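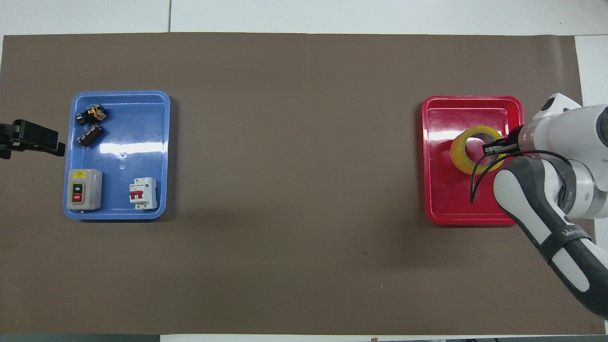

Drinach two-arm sorting cell: what I saw at the open day

I sell used and new automation gear for small shops, and I try not to list anything I haven't stood next to while it was running. So on 18th March I drove over to the Boateng open day to spend a few hours with the Drinach cell before putting it on the site. Here are my notes, with the buying details further down.

The job they had it doing

Sorting mixed electrical bits into trays. If you've ever run a returns bench or a spares counter you know the job: somebody hands you a pile of stuff that has nothing in common except that it came off the same truck, and you have to get it into the right place without losing the small pieces.

They use two shallow plastic trays, one blue and one red, set at opposite sides of a big brown mat. When I got up close the blue one had a circuit breaker in it with a red toggle, a grey switch box with a black button and a red button, and a couple of small dark components lying almost on top of each other. The red one just had a roll of yellow tape. I liked that mix a lot! A breaker is blocky and has steps all over it, a roll of tape is a ring with a hole in the middle, and those little dark parts are the sort of thing I drop on the floor twice a week.

Dede Addo was running the demo and was very patient with me (I asked to see the small parts done again, and then again). Dede's advice was to start a new cell on whatever your most annoying item is and leave the easy boxes for later. I've been telling customers the same thing about conveyors for years, so we got along fine.

What's in the package

Two arms with grippers, one for each side of the work area
Drinach controller with the Clotix software already loaded
Brown matte work mat
Blue tray and red tray, raised rims, rounded corners
Cable set and wrist straps
Printed setup guide
12 months of parts cover

The table is not included. Any flat, solid bench will do, as long as it doesn't wobble when you lean on it.

Things I liked

The mat. I know, a strange place to start, but I've looked at a lot of cells on shiny white benches and the glare drives me up the wall. The brown is dull and dark and the parts stand out against it. The trays themselves are glossy inside and do pick up a streak of light from overhead, so give some thought to where your lamps are before you bolt anything down.

The open space in the middle. There is a wide stretch of mat between the two trays, and that gives you somewhere to put a part down and pick it up again from a better angle. Cells that squeeze everything together look great in a brochure and then you spend your afternoon untangling them.

Clotix. I'm not a software person and I could follow it. You name a tray, you name a part, you show it a few times. Saved jobs live in a plain list, and you can copy one and change it, so a second job takes a lot less fiddling than the first.

The noise, or the lack of it. I was chatting with Dede at normal volume the whole time, standing right by the guard.

Things I'd want to know before buying

There's a thin cable at the wrist that makes a loop near the gripper. I asked about it, as I've seen loops like that snag on tall parts. Dede said to check it whenever you change jobs and to route it again if you're working with anything deep. It takes two minutes, but put it on your checklist.

Small parts lying close together are the slow bit. If your work is mostly tiny components in a heap, talk to me first, and I may steer you to a feeder and a smaller machine.

The guide is thin on lighting. I've written a page of my own and I'll put it in the box with every cell I ship.

Also, it's a bench cell. It isn't going to lift a motor. I had someone call me in January wanting exactly that and I had to talk him out of it.

Specs

Item code: 243
Arms: 2
Trays supplied: one blue, one red
Software: Clotix, single-site license
Rated service interval: 3000 hours
Guarding: sold separately, see the Dristov panels page

The service interval is from the Drinach sheet. I haven't owned one long enough to tell you how it holds up, and I'll update this page when I have.

Who it suits

Repair counters, training rooms, spares departments, anyone putting together kits of mixed parts in modest numbers. A school shop could get a lot out of it too, as the students can see both trays and follow what's going on without squinting at a screen. If you're packing the same item all day long you'd be paying for flexibility you won't use, and I have cheaper things for that.

Trying your own parts

Boateng will run a sample box for serious buyers. Send me a small carton with a few of each item, labeled, along with a note saying which tray you want each one in. Please don't send anything you need back in a hurry! I'll pass it along and be there for the run if you can't make it yourself, and you'll get my notes the same evening, including the bits that went badly.

Ordering

Price is on request, mainly down to freight and whether you want the Dristov guarding with it. Use the contact form and quote item 243. Tell me the size of your bench, what you want sorted, and what kind of lights you've got above it. A picture of the bench from your phone helps a lot. I answer everything myself, usually in the evening after the shop's closed, so if you don't hear back by the next day, send it again.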